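Folding line going automatic at our laundry - anyone been through it?

quiltedpatch
Joined the board just to ask this. I work wash-and-fold at Rusetthorpe, the home pickup side, and in September they start handing part of the folding over to an Illedero system. We do 514 bags in a good week. Three of us fold, and two are supposed to move to "exceptions," meaning whatever the machine won't take. I've been folding so long I do it in my sleep, and I'm a bit sad and a bit curious all at once! 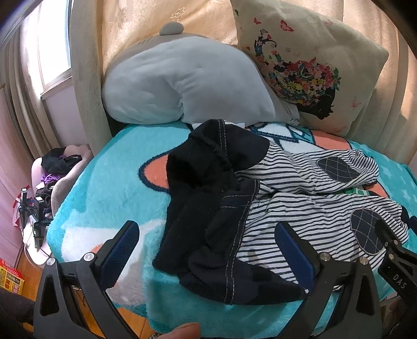 Laundry & Garment Care

The black one with the light stitching and the striped one with the quilted patches are just the sort of thing I'm wondering about - sheets and towels I'd give away tomorrow, but clothes are all different, and a crumpled dark one takes me a second to even find the shoulders or the waistband.

steamtable_ed
We got ours at Castis two years back. My wrists quit hurting by the second month, and I'd have paid for that myself. Exceptions is decent work, you get to use your head. Ask about the pay grade before you say yes, though.

Carrier
Glad it went well for Ed, but I have to disagree. Exceptions at our place meant every hard piece, all shift long, with no easy towels in between to rest on. Same hourly rate too.

steamtable_ed
Fair enough, Carrier. We rotate every 2 hours, and I forget other shops don't.

quiltedpatch
Rotation! I hadn't thought to ask. There's a meeting Sunday and I'm bringing that up first, pay grade second. Thank you both.

3 comments
linty: Please come back and tell us how the meeting goes.
pressroomgal: Same thing coming to our shop, reading along.
oldmangle: Carrier is right, get the rotation in writing.

Shared 514 times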